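Skevumton Puts Robot Purchase on Hold, Publishes Its Own Arithmetic

Contract packer will spend on hand-held grippers and bench time before it signs for a single arm

SKEVUMTON, September – Skevumton Packing today said it will not place the order for robot arms that was penciled into this year's equipment budget. The company will instead pay for a small trial using hand-held gripper tools, run by its own staff on its own benches, and decide on larger equipment once it has seen the results.

The decision follows a review of bids from two suppliers, Urard and Jadoon. Both offered a full packing cell with arms, guarding, software and a service plan. Both promised a payback period the company could not reproduce with its own numbers.

"We were shown very good slides," the company said in a statement. "When we asked what happens on a day when the product changes four times, we were shown the same slides again."

The quotes assumed one product running all day. Skevumton handles 249 different items, many of them flat, light and awkward to pick up. Panels, inserts and backing boards slide, scuff and lie tight against the table, and a jaw needs an edge to close on. Neither bid put a price on the time needed to teach a machine these jobs, or said who would pay for that time when an item was dropped from the catalog and another took its place.
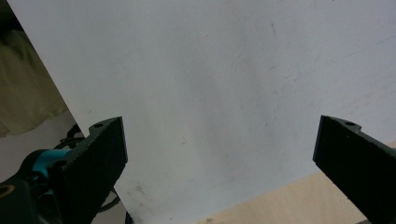
Reading time: 3 minutes

Flat white panels are on the list of trial tasks. The gripper has two black jaws that can be spread wide, and one of them carries a finely ridged strip along its edge. Whether jaws of that kind are the right choice for sheet goods is an open question, and the company would like it answered before it owns a room full of them.

The trial, named Rorkero, will cover 25 tasks over 20 weeks. Staff will carry out each task by hand with the gripper tools, and the recordings will be offered to both bidders on the same terms. Each supplier will be asked to say in writing which tasks its equipment can do, at what speed, and how often a person will have to step in.

The budget for Rorkero includes staff hours, spare gripper parts, storage for the recordings and replacement of damaged stock. Skevumton noted that three of those four items were missing from the bids it received. Floor changes were missing too, along with electrical work and the cost of keeping the old manual line going while a new one is set up.

The company also took issue with the service plans. One ran through 2036, well past the date at which the same supplier expected its control software to be replaced. "We don't sign up to maintain something the seller already plans to retire," the statement said.

Skevumton does not rule out buying arms. It has kept floor space clear for one cell, and the money set aside for the order stays in the capital budget. Any purchase will begin with a single cell on a lease, with a return clause and an acceptance test run on the company's own products – scuffed ones included.

Other small packers weighing similar offers may request the trial task list and the blank cost sheet. Results will be released when the trial ends, whichever way they come out.

About Skevumton Packing

Skevumton Packing provides contract packing and kitting for makers of display, craft and office goods. Media and supplier inquiries should be sent to the company's purchasing office.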